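A carpet nerd goes to the Pamdale open day

I've been meaning to get over to Pamdale ever since we started arguing at work about what to put down on our second floor, and in November they finally had an open day on a date I could make. Free coffee, decent cookies, and you could wander wherever the doors were propped open. Most people headed straight for the roof deck. I went to look at the floors (yes, really).

The big room on the ground level was the one I'd come for. It's laid with a streaky tile called Jolladar, put in by a firm called Ekinci, and it looks so much better over a large area than it does on a sample card! On the card it's just gray. In the room you get charcoal next to pale silver, and some tiles look a whole shade lighter than the ones beside them. My husband asked if they'd run out and used two batches. I don't think so, I think it's the light. 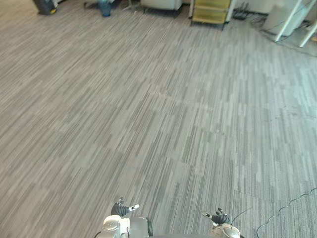 What it's like up close

I got down on my knees for a proper look, and I wasn't even the first that day. The seams are there if you hunt for them, but the stripes pull your eye right past. A few specks and scuffs, too, and I was glad to see them. I want to know how a floor looks with people on it, and this one carries its crumbs pretty well.

The handout said 2,556 tiles in that one room, with another 479 boxed up as spares. That seemed like a lot of spares until I remembered our coffee machine. 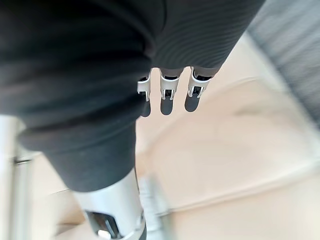

Page last changed: 9 Feb 2018

Somebody asked me about the direction of the stripes, so I went back through my notes. They run on a slant as you come in, and the tiles are staggered, which gives you a stepped look across the whole floor. With the furniture pushed back to the far side you get a nice long stretch of it. I'd love that in our place, only our layout is all little corners and I suspect you'd lose the effect.
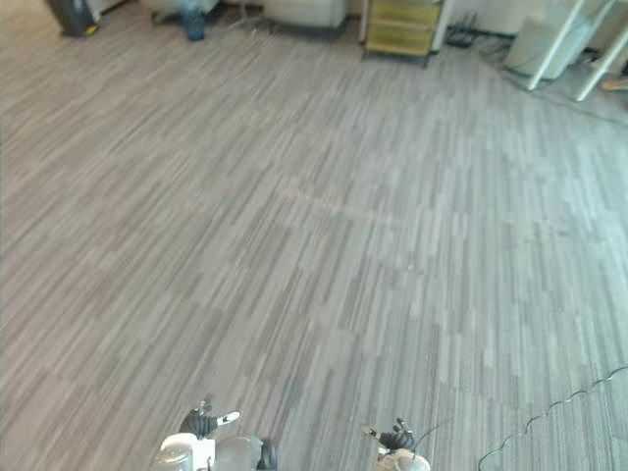

Streaky gray tiles, with a brighter, bluer look on the right.

The one thing I'd want to sort out is cords. Ours are a disaster already, and a black cord on gray stripes stands out more than I expected. Tape shows up too, at least the white kind. Pikulico sells a flat cord cover in gray and I've put two on my list for us to try.

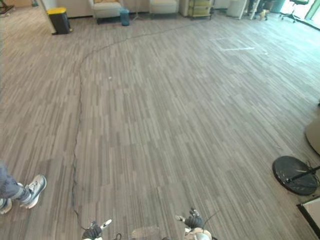
Black cable on the stripes, white tape farther back, and one pair of sneakers.

We left before the second talk to beat the traffic. I came home with three sample tiles in a tote bag, and they're on the kitchen floor right now so I can see what they do in morning light. If you've lived with a striped tile for a few years, please leave me a comment, especially if you have a dog!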